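Darico 2 grasp and motion planner: a long look from someone who didn't want another planner

Posted 20/08/2025 by Ho-yin Poon

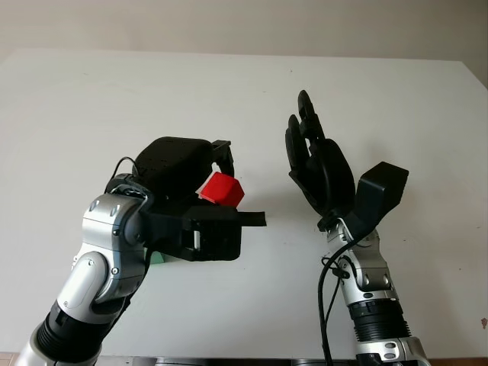
Red cube in the left gripper, right hand open across the table. Two different end effectors on one cell, which was the whole point of the test.

Every planning package demos well with one arm, one gripper and a cube. I've sat through enough of those to stop being impressed. What I wanted to know about Darico 2 was whether it could cope with a mismatched pair: a plain gripper on the left, a five-minute-to-configure-my-foot multi-finger hand on the right, and a bare white table in between with nothing on it for a camera to get hold of.

Short version: the motion planning is good, the perception is average, and the tooling around both needs another year.

Install and setup

The download page promises a single installer. I got a single installer that then wanted to fetch three other things, one of which failed without a message. Second try went fine. After that you load your robot model and tell Darico which links count as "tool" and which count as "arm." For the gripper this took me a few minutes. For the hand it took most of an afternoon. Darico assumes a tool has one opening value, from closed to open, and a hand with jointed fingers and a chunky thumb module doesn't work that way. There is a "compound tool" option, buried two menus down, and its manual page is one paragraph long.

Yee-man Hsieh, who shares the lab with me and has used Atar for years, got through it faster by editing the config file by hand. That's probably the right way to do it, but it's a poor advertisement for the graphical setup wizard.

Planning

I'll give credit here. I set up handovers from left to right and let it run 452 of them over a week. The planner found a path with no collisions between the arms in all but 7, and those were cases where I had put the meeting point somewhere silly. Median planning time was 28 milliseconds on our desktop machine. The paths look sensible too, without the big elbow swing that the older version was so fond of.

It does ignore cables completely. Both our arms have cable on the outside near the wrist, and Darico will happily plan a wrist turn that winds it tight. You can add a fake collision shape to keep the motion away from it. I did, and it cost me some reach. Lehtinen's planner has a proper wrist winding limit, and I don't understand why this one doesn't.

Perception

Finding a bright red cube on white is a low bar. Darico clears it. What I care more about is the estimate once the cube is in the gripper, tilted, with black parts covering some of its faces. There the pose would now and then flip to a different corner, the confidence score would stay high, and the right arm would set off for a grasp that made no sense. You can turn on a filter that rejects sudden jumps, and it's off by default. Turn it on.

Shiny wrist joints are the other trouble. Reflections off polished metal came through as stray points in the depth data, and the planner treated them as obstacles. Masking out the robot's own body is supposed to deal with that. It mostly does if your calibration is tight, and the calibration tool is the weakest thing in the package. It asked me for 47 poses and then reported "quality: good" on a result that was plainly off at the far side of the table. No error figure, no plot. Just "good."

Control

Darico sends position targets and leaves the rest to your controller. Fine for free motion. For a handover, where two machines hold the same object for a moment, I want some give, and you have to bring your own. The sales page says "compliant handover support." I found a callback that fires at contact. That's a hook, and you write the support yourself.

Logs and debugging

Replay is very nice. You scrub back through a run and see what the planner believed at each step, stray points and all. I found the corner flip this way in ten minutes. Export is limited to their own file format, so plan on keeping a license if you want to read your old logs.

Who should buy it

If you have two arms and you're writing your own control code anyway, the planner alone may be worth the money. If you're hoping for something that sees, plans and hands over out of the box, I'd wait. We're keeping our trial until it runs out and using Darico for paths only, with our own pose tracking in front of it. Yee-man is staying on Atar.

I sent the calibration complaint to Dirkora, who sell it, back in May. They replied that it's on the list.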